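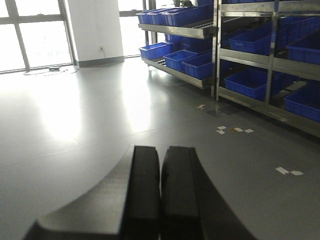

손목 카메라 화면, 선반 구역. 두 손가락 그리퍼와 파란 보관함.

수신: Eulalia Yáñez
작성: Thijs Nijs (Torkberg 데이터 수집팀)
건: Troltance 과제 4월 진행 보고

급하게 씁니다. 표는 나중에 따로 보낼게요.

수집 현황
누적 시연 2,562건. 이 중 이번 달 869건. 검수 통과분만 센 숫자이고 중간에 끊긴 에피소드는 뺐음. 작업 종류는 11개로 늘어남. 보관함 꺼내기, 제자리 넣기, 다른 단으로 옮기기, 바닥에 떨어진 종이 줍기 등. 바닥 줍기는 지난달 회의에서 요청하신 항목이고 이번 달에 시작.

잘 되는 것
보관함 꺼내기는 안정적. Amarachi Akpan이 조종 절차를 다시 써서 신규 조종자도 하루면 투입 가능. 에피소드당 시간도 줄었는데 정확한 수치는 다음 보고에.

문제
1) 빛. 창가 쪽 화면이 하얗게 날아감. 바닥 반사도 심함. 오전분이 특히 그렇고, 노출 고정값을 바꿔 봤더니 이번엔 선반 안쪽이 너무 어두움. Suleiman Olatunji는 일부러 섞어 두자는 의견. 저도 절반쯤 동의. 다만 오전/오후 비율은 기록해 둬야 함.
2) 종이 조각. 얇아서 손가락 끝으로 잡기 어려움. 실패 에피소드가 많고, 실패분을 버릴지 따로 라벨 붙일지 아직 못정함. 현재는 전부 보관 중.
3) 라벨링 지연. Flullevel 쪽 도구가 긴 에피소드에서 자꾸 멈춤. 밀린 것 40건. Funmilayo Olaniyan이 수작업으로 처리하고 있음.

학습
중간 모델 한 번 돌림. 꺼내기는 쓸 만하고, 경사 롤러 선반에 다시 넣는 동작은 아직 약함. 보관함을 앞턱 위로 충분히 들지 않고 밀어 넣으려는 경향. 해당 구간 시연을 더 모으는 중이고 시작 위치도 더 다양하게 잡기로 했슴.

다음 달
- 롤러 선반 넣기 시연 우선
- 종이 줍기는 접근 각도별로 나눠서 수집
- 실패 라벨 기준 확정
- Bakhtiari 쪽에 데이터 형식 초안 전달

부탁드릴 것
라벨링 인력 한 명 추가 가능한지 답 부탁드립니다. 예산 항목은 장비에서 옮겨도 됩니다. 그리고 실패 에피소드도 납품 건수에 들어가는지 확인 필요. 계약서 문구만으로는 판단이 안 됨.

Thijs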